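Notes from the Kurano open day

I went along to the Kurano open day on 17th June with a shopping list in my bag and not a great deal of faith in it. Our training centre has been saving for a pair of small robot arms, and after months of reading quotes I was very glad to see some gear being used (and to get a decent cup of tea, which they do well there).

The morning was given over to a walk through the workshop, which takes in 5 bays on the ground floor. Sitow had the first one and Gutier the last, and I'm afraid I spent so long at the Sitow bench asking about spare fingers that I had to trot to catch up with the group. Spares matter to us! We have learners of every level, and things get bumped. Their people were very patient, and told me to put aside a yearly sum for grippers and cables, on top of the arm itself. I had nothing down for either.

Most of the benches were set up with toy kitchens. I liked that enormously – a piece of play lettuce on a toy cooktop or a bit of wooden sushi costs next to nothing to replace, and it gave me a whole new line for the budget that even our board won't argue with.

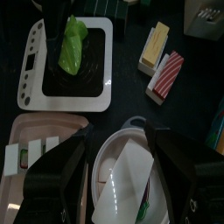 Should a small centre buy the arms and the cameras together? Buying them together is usually easier, so long as the quote lists each part with its own price and says who fixes it.

After lunch we had a talk on planning, given by Yao, who supply benches and mounts. The figure I wrote down and underlined was 228 dollars for a mounting plate, freight not included, when I had pencilled in 35. You need 2 of them for a pair of arms, of course, so that was my contingency looking rather thin. They also suggested measuring the doorway before ordering a bench, and I went quite pink, having never thought of it.

I've redone the spreadsheet now, with freight, plates, spares and a little for toy food, and the plan is to order in February once the new money is through. Kurano will lend out a bench for a trial if you book ahead. Parking is round the back, past the loading dock, and the sign is easy to miss.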